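Lonex Two-Finger Gripper for Soft Goods

Product code: Lonex G2-S
Supplied by: Zoubi
Price: 3,895 per matched pair, fingers and cables included
Availability: in stock from July

Overview

The Lonex G2-S is an electric two-finger gripper for cloth, film and other limp materials. It is sold in pairs for two-arm cells, and also singly as a spare. The body holds the motor and the position sensor. The fingers bolt on from the front and can be changed without taking the gripper off the arm.

Both fingers can be driven together or held at a set opening. For cloth work we recommend approaching with the fingers open, setting one tip down on the fabric and closing the other towards it. The tips are meant to bear lightly on the table, so the table should be flat and firm.

Handling bunched cloth

Bunched towels are the harder case in our bench trials. The edge of the cloth may be under the pile, and a ridge in the middle often gives a better first hold than a corner. The controller accepts a target point and an approach angle for each arm, and leaves the choice of point to the user's own software.
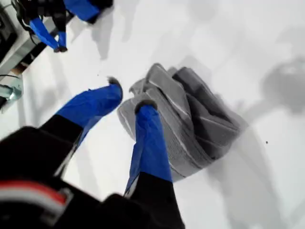 Bench trial on a grey towel. Fingers taped in blue, dark tips, fingers apart.

Tape on the fingers is optional. It adds very little to the finger width and can be replaced when it creases or lifts. Keep it clear of the tip, as an overlapping edge will catch on loops in the pile.

Specification

Opening, tip to tip: 100 mm maximum
Finger length, standard: 61 mm
Drive: electric, single motor
Position feedback: absolute
Tip material: replaceable, two hardness grades
Mounting: four-bolt flange, adapter plates on request
Cable exit: rear or side

The mass depends on the fingers fitted and is given on the drawing supplied with each order.

Comparison bench

Before ordering, customers may try the G2-S against other grippers at the Zoubi workshop. The bench has a white top and is lit from above. Test pieces are a terry towel and a set of woven cloths, and customers can bring their own material. Constanza Carrasco runs the sessions and will send the log files afterwards.

Each session uses the same three tasks: pick from a pile, square up a flat cloth, and fold once. The arms start from the same rest position each time. A run ends when the cloth is released or when the time limit is reached, and a run in which an arm stops on a force limit is logged as a fault.

For light work, the G2-S is compared with small servo arms that use printed parts. These arms cost far less and are quick to mend, and for a single flat cloth they may be all that is needed. Their limits are joint play and low grip force. Wiring should be given enough slack at each joint and checked between runs. A wrist camera helps when lining up with the edge of a cloth, but it adds weight at the worst place on a small arm. 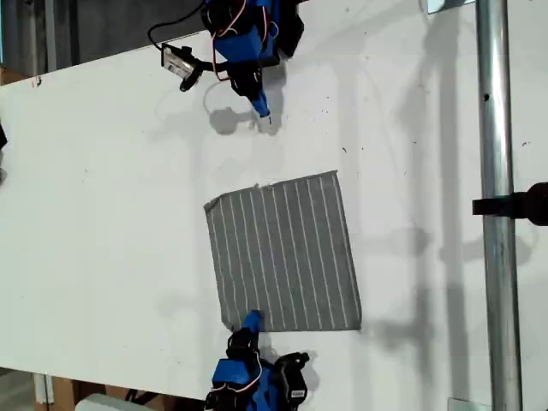

Controllers

The G2-S works with the Fornus and Ukeo controllers. Fornus takes two grippers on one unit and keeps their closing moves in step. Ukeo takes one gripper per unit and is the better choice where the arms work separately. Both accept commands over a network cable. Mixed pairs have not been tested.

In our last comparison Wissam Nassar logged 163 runs across the two controllers. The Fornus unit gave more even timing between left and right. The Ukeo unit was easier to set up, and its fault messages were clearer.

Spares and service

Finger set, standard
Finger set, long
Tip set, soft or firm
Adapter plate, blank
Cable, straight or angled plug

Tips should be changed when the face is worn smooth. Run the homing routine after any change of finger, and check the opening against the drawing before putting the gripper back to work.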